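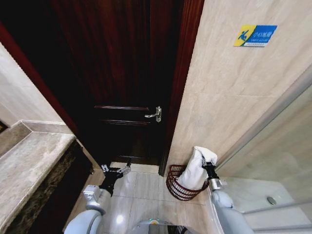

Re: [zallia-users] Interior door undercut for exhaust fans

On 10/25/24, Thomas Testa wrote:
> Our Brisska fan is rated at 38 L/s but I measure much less
> with the door shut. Is the undercut too small? The door is
> 710 mm wide and clears the floor by 2 mm.

Thomas,

Yes. Your free area is 1420 square mm, before any loss at the edges. I would want more than 500 Pa of patience from that fan, and it hasn't got it. Trim the door to 20 mm clear and measure again at the grille, same hood, same fan speed.

If the door is solid timber, reseal the cut edge. Check the duct for crushed flex as well.

Faustine Coste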